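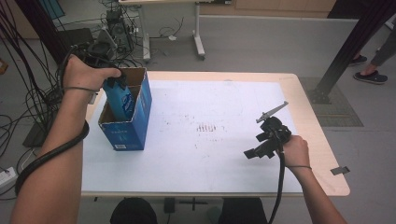 Zyanya Meléndez
Petition desk lead, Talberg Road Levy Repeal

Section 4. Loading signature sheets into Nallimport

Updated Thursday, May 5, 2022. Replaces the January version, throw that one out. Step 6 is new, and the warning about the date column is new. Everything else is the same but reordered.

Assumes you did Section 3 and have a login. If the left menu only shows "Reports" you have a viewer login. Ask Faustino Manríquez for an editor one. Don't borrow somebody else's, the log has to show who keyed what.

Before you start

You need:
– the voter file export from the county clerk, in CSV, the one with registration status in it
– your scanned sheets, one PDF per sheet, both sides
– the sheet log (paper) with the circulator's name for every sheet
– a computer with a real screen. Phones load the page but the match window is unusable.

Target for the levy question is 3000 valid signatures. Valid, not raw. The number on the front page of Nallimport is raw until you switch it, see step 9.

4.1 Loading the voter file

1. Open Setup, then Voter File. Click Replace. Not Append. Append gives you two of everybody and you will spend the evening undoing it.

2. Pick the CSV. Wait for the green bar. On the office connection this is slow, leave the tab alone.

3. Map the columns. Nallimport guesses and it guesses wrong on two of them every time:
Res_Addr goes to Residence, not Mailing
Reg_Stat goes to Status

4. Under District, choose Talberg Town only. The county file includes Wiriya township and those people can't sign ours. They have their own levy and their own fight.

5. Click Save Mapping, then Build Index. Done when the word "Ready" shows up next to the file name.

CAUTION: The clerk's file writes dates day-last. Nallimport reads whatever your browser is set to. Check one birth date you know for certain before you build the index. If it's flipped, cancel, change Date Order in Setup, start over at 1. Do not fix it afterward by hand.

4.2 Loading sheets

6. Open Batches, New Batch. Name it with the circulator's last name and the first sheet number, like Bakhtiari 112. No nicknames, no "misc". One circulator per batch. If a sheet has no circulator signature on the back, it does not go in a batch at all, put it in the red folder and tell Faustino.

7. Drag in the PDFs. Limit is 70 sheets per batch. Over that and it quietly drops the extras – no error message, they just aren't there. Count in Nallimport should match the count on the sheet log before you go any further.

8. Key the lines. Tab moves you across, Enter drops you to the next signer. For each line pick one:
Match – name and address agree with the voter file
Match, moved – right person, old address. Needs a second look later.
No match
Illegible – use it if you can't read it in ten seconds
Struck – signer or circulator crossed it out

Leave blank lines blank. Do not mark them Illegible, it wrecks the validity rate for that circulator. Esmaeil had a whole batch come back looking awful over this and his sheets were fine.

NOTE: Married names, Jr. and Sr., two people with the same name at one address. Search by street instead of by name, much faster. If you still can't pick, use No match and leave a comment. Someone on second review will get it.

CAUTION: Never write on the paper sheets. No checkmarks, no corrected zip codes, no highlighter. Notes go in the comment box only. The originals are what gets filed with the clerk and a stray mark is an invitation to a challenge.

9. When the batch is keyed click Close Batch. Then on the front page flip the counter from Raw to Valid. It stays flipped for your login only, so don't argue with the person next to you about whose number is right till you've both checked.

4.3 Second review

10. Any batch with a validity rate under 70 percent goes to second review automaticaly. It turns orange. You can't review a batch you keyed.

11. Reviewer opens it, goes to Filter, No Match Only, works down the list. Change what needs changing. Comment on each change, a word or two is fine ("maiden name", "apt missing").

12. Click Sign Off. Orange goes away. If it doesn't, there's an open comment somewhere. Filter by Comments.

Duplicates

Run Tools, Find Duplicates at the end of every session, after all batches are closed. It keeps the earliest signing date and knocks out the later one. Some people did sign twice, once at the Movolbridge ramp table and again at the hardware store, that's normal and the tool handles it. Print the duplicate list and put it in the binder.

If something breaks

Page frozen on "Matching": index wasn't built. Go back to step 5.

Every signer shows as No match: wrong district, or you mapped Mailing. Step 3 or 4.

Sheet upside down: Rotate is under the three dots, top right of the sheet window. Rotate both sides seperately.

Batch vanished: someone closed it. Look under Closed, reopen needs an editor login.

Exports over 2000 lines time out. Export by precinct and paste them together.

Anything else, Joris De Bruijn, evenings, extension 2 on the office line. Leave the batch name in the message. For questions on what counts as a legal signature ask Abundio Meléndez, not Joris.

Next: Section 5, Printing the filing packet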